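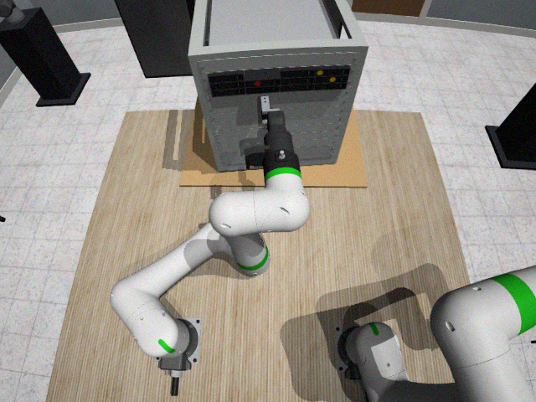
4.2 Cabinet noise and seat choice

Figure 2. Equipment cabinet with black rack modules across the upper front, shown on a wooden table (computer rendering).

Most branch libraries in the Vendham district keep their network equipment in or next to the reading room. The buildings are old and few have a spare closet with enough power. Equipment cabinets (Figure 2) therefore share a room with readers, and staff at two branches, Zidov and Pumik, had received complaints about a steady hum near the periodicals shelves.

We logged seat use at both branches during opening hours in March, noting which chairs were taken at the start of each hour. The final data set holds 2459 seat records. A seat was classed as near if it was within five meters of the cabinet, measured along the floor. Seats behind a full-height bookcase were classed separately, as the bookcase blocks part of the sound.

At Zidov, near seats were used less often than far seats in the morning, but the gap closed after school hours, when the room was full and readers had little choice. At Pumik we found no clear difference at any time of day. The near seats there are also the window seats, and daylight may make up for the noise. The present data cannot separate the two effects.

Sound level alone was a poor guide to complaints. The readers who wrote comments mostly described a change in the sound — a fan starting up, or a rattle that came and went. Of the 61 comment cards collected, few mentioned loudness as such. This agrees with the staff interviews in Section 4.1, where the same point came up for heating pipes and the book lift.

One limit should be noted. Regular visitors may already have settled on a favorite chair, and their habits would hide any present effect of noise. We did not ask how long people had been using the branch. The follow-up at the Stępień branch will include that question, along with a two-week period in which the periodicals shelves are moved to the opposite wall.

Shares: 5 Comments: 2

Related items
Heating pipes and reading room comfort in small branches
Daylight and seat choice: a field study
Where to put the periodicals? Floor plans from the Vendham district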